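Metallkiste innen auskleiden — Nadelfilz, Gummi oder gar nichts?

Forum: Werkstatt und Lagerung / Behälter und Regale

grimitz_lager
Erstellt 11/20/23

Ich habe eine offene Metallkiste, dunkelgrau, oben ohne Deckel, und lagere darin rechteckige Riegel in zwei Farben, rotbraun und dunkelgrün. Innenlänge 580 mm, Innenbreite 327 mm. Die Kiste steht auf hellen Holzauflagen, darunter liegt dunkler Teppichboden. Der Boden der Kiste ist blank. Beim Einlegen bekommen die Riegel Kantenschäden, vor allem an den Stirnseiten.

Zur Auswahl stehen Nadelfilz, Gummimatte oder gar keine Einlage. Die Riegel liegen nicht geordnet, sie werden einzeln entnommen und einzeln zurückgelegt.

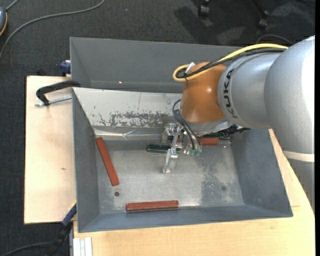
Die Wandungen möchte ich nach Möglichkeit nicht bekleben. Kleberreste auf Metall habe ich schon einmal mit Lösungsmittel entfernt, das brauche ich kein zweites Mal.

S_Sial
Gummimatte, 3 mm, lose eingelegt, umlaufend 2 mm Luft. Filz nimmt Staub auf und lässt sich in einer Kiste ohne Ablauf schlecht reinigen. Gummi herausnehmen, abwischen, zurücklegen.

Kantenschäden an den Stirnseiten kommen nach meiner Erfahrung vom Kontakt mit der Wand. Eine Bodeneinlage allein wird also nur einen Teil lösen.

Fidel Gaete
Widerspruch zum Gummi. Einfache schwarze Matten färben ab, je nach Weichmacher. Auf Rotbraun fällt das kaum auf, auf helleren Teilen sofort. Außerdem rutscht ein Riegel auf Gummi nicht mehr. Wer ihn schräg ablegt, hat ihn schräg liegen, und zwar auf einer Kante. Auf blankem Blech gleitet er in die flache Lage.

Ich verwende seit Jahren Nadelfilz mit 580 g/m². Staub absaugen, fertig.

S_Sial
Abfärben betrifft die billige Ware. EPDM in Grau macht das nicht. Und dass ein Teil beim Ablegen über Blech gleiten soll, halte ich für die Ursache des Problems.

loan.van
Bevor hier über Material gestritten wird: Welches Gewicht haben die Riegel, und aus welcher Höhe werden sie abgelegt? Bei leichten Teilen und geringer Fallhöhe reicht auch ein dünnes Vlies.

grimitz_lager
Bis zu 8 kg Gesamtinhalt, der einzelne Riegel ist leicht. Ablagehöhe wenige Zentimeter. Schräg an der Wand liegt immer mal einer, das stimmt.

Oľga Beneš
Dann würde ich zuerst die Auflage ändern. Eine Metallkiste auf Holz liegt selten vollflächig auf, der Boden federt und dröhnt. Zwei Streifen Kork zwischen Holz und Kiste, danach noch einmal beurteilen. Die Einlage kann man später immer noch schneiden.

Fidel Gaete
Kork gegen Dröhnen ja. Gegen Kantenschäden bringt er nichts.

Oľga Beneš
Habe ich auch nicht behauptet. Ein federnder Boden lässt das Teil aber nachspringen, und beim zweiten Kontakt liegt es anders als beim ersten.

samina_l
Für die Wand ohne Kleber: Kantenschutzprofil oben auf den Rand klemmen und einen Streifen Filz mit einklemmen, der innen herunterhängt. Gibt es unter anderem von Faltbridge als Meterware. Klemmbereich vorher messen, bei umgebördeltem Rand passt das schmale Profil nicht.

grimitz_lager
Rand gemessen, das schmale Profil passt. Ich bestelle das Profil und graues EPDM für den Boden, dazu Kork für die Auflage. Filz kommt nur an die Wände. Rückmeldung im Dezember.

Fidel Gaete
Zuschnitt der Matte bitte bei Raumtemperatur, sonst wellt sie sich in den Ecken. Ich bleibe beim Filz.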